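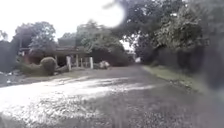
Signe thinks we're driving it too well. If every demonstration goes straight up the middle of the gravel, she says, the cart learns what the middle looks like and nothing at all about getting back there after it drifts. She said pretty much the same thing in June about the gripper, and she was right then too, so I spent most of today driving badly on purpose.

September 5, 2023, Kukow, driveway runs

Same task as before: take Jernine from the near end of the drive, past the house, through the bend to the right and on toward the far end under the trees, by remote, with logging on the whole way. Then hand it over to Skelletti and see what it picked up. Vidar on the laptop, me on the sticks, Elli walking behind with the stop button.

First batch was clean driving, just to have something to compare with. Then the ugly stuff. I'd let go of the logging trigger, steer toward the grassy verge under the hedge, squeeze the trigger again and log only the way back. Same thing on the house side, toward the strip of grass there. It matters that the drifting part is NOT in the training set (Linnea, if you're reading this and wondering where the gaps in the log come from, it's me, they're fine, please don't stitch them!). The recovery is what we want it to copy.

It's harder than it sounds. My thumb wants to correct early. On the first recoveries I was already steering back before I had the trigger down, so the log starts halfway through the turn and the cart never sees what it looks like to be badly off line. Vidar caught it on the plot. New rule for me: stop fully, trigger, breathe, then steer. It does mean the log has a little chunk of standing still at the start of each recovery, and last time standing still taught it to stand still. Vidar trims anything with zero throttle before training, so we should be OK, but check this before the next round!

The light is the other thing. Big bright band of sun across the gravel on the left and through the middle, dark shade on the hedge side and on up the drive. The clean-run policy treats the shadow edge like the edge of the road. It came up to it, slowed way down and started following it, very politely, the wrong way. Elli hit stop. We did it again and got the same thing. So I drove a bunch of crossings, sun to shade and shade to sun, at different angles and with no change in speed. Boring driving, but I think it may be the most useful thing we logged all day.

Also the ruts. They run more or less along the drive and they help when you're going straight, the wheels sort of settle in. When you're trying to come back from the side they kick the front end around, and I overcorrect. Signe says leave the overcorrections in if they end up on line, toss them if I wobble more than once. Fine by me.

After trimming we had 858 usable segments. Trained on everything, then let it drive itself. It got past the porch and into the shade without slowing, which made me ridiculously happy, and then cut the bend too tight and ended up nosing at the hedge. We tried again and it cut the bend again, so that's two for two and clearly something it learned from me. I looked at my own runs and yep, I cut that corner every time. Ingvild drove it a few times afterward and she goes much wider. I'd like her to do the whole bend set next time, and me to keep my hands in my pockets.

Stick notes: the Isaksson transmitter has a dead zone on steering that I don't like. Small corrections come out as nothing, nothing, then a jerk. You can see it in the steering trace as little steps. Elli turned the dead zone down to 2 percent and it felt much better right away, so the morning logs and afternoon logs are not really the same driver even though both say me. I've tagged them separately.

To do:
Ingvild on the bend, wide line, both directions
Check that the zero-throttle trimming catches the stops before recoveries
More sun/shade crossings under a flat gray sky if we get one
Ask Linnea if the tags survive the export
Charge the transmitter, it was down to its last bar when we packed up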